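Category: Datasets / Manipulation / Contact and pushing
Last updated: Feb 11, 2018

# Vavbridge block set, finger comparison

Recordings from a side-by-side trial of two end effectors on the same arm: a single rigid cylindrical finger and the Zesteck parallel gripper. The task is tabletop rearrangement of small colored blocks. The finger can only push. The gripper can push and grasp, but only its pushing runs are included in this release.

## Contents

- 1713 episodes in total
- 275 of these held out for evaluation, listed in `heldout.txt`
- 32 start layouts, shared by both end effectors
- 4 instruction templates per layout

Each episode directory has the camera stream, joint positions, commanded tool position and the instruction string. Force readings are present for the finger only. The mount used with the gripper has no sensor in it, so `force.csv` is missing in those directories and the loader returns an empty array.

## Setup

The workspace is a maple board on a pegboard table. The controller is the Sastska unit with stock firmware, position mode, speed limit left at the default. The board was not moved between end effectors. Tool height was reset by hand after each swap and saved in `calib.yaml` - use the value in the episode directory, not the one at the top level.

Camera exposure is fixed. White balance was left on automatic until October and drifts a little in the older episodes.

## Known problems

- Cylinders roll when they tip over. Episodes where this happened are kept and flagged `tipped`.
- The finger hides whatever is behind it from the camera. Block positions are interpolated while a block is hidden, and the `occluded` column is set to 1.
- Contact labels were made from force for the finger and by eye for the gripper. They should not be pooled.
- Two-block pushes are labeled with the first block touched.

## Shapes and colors

Shapes are cube, cylinder, heart, hexagonal prism and triangular prism. Colors are red, green, blue and yellow. Instructions name a block by color and shape ("push the yellow heart to the red cylinder"). Where two blocks match, either one is accepted as the target. 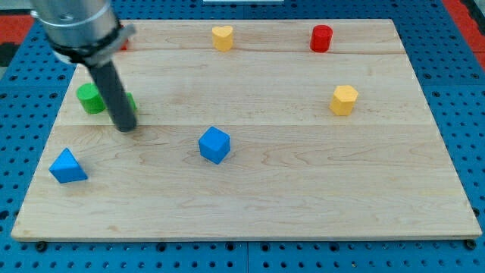
Raimo Saarela writes that the rounded tip slides off a cube corner more often than a flat one would, and that he would like the tip radius in the metadata before anyone compares success rates with the Pitkänen fingers. The radius will be added as `tip_radius_mm` in the next release. Existing episodes all use the same tip.

## Loading

Run `python load.py --split train` from the top directory. Add `--tool finger` or `--tool gripper` to filter. Mixed batches are allowed but the force field must be dropped first.

## Contact

Magnus Baxter maintains the files. Report bad episodes by directory name.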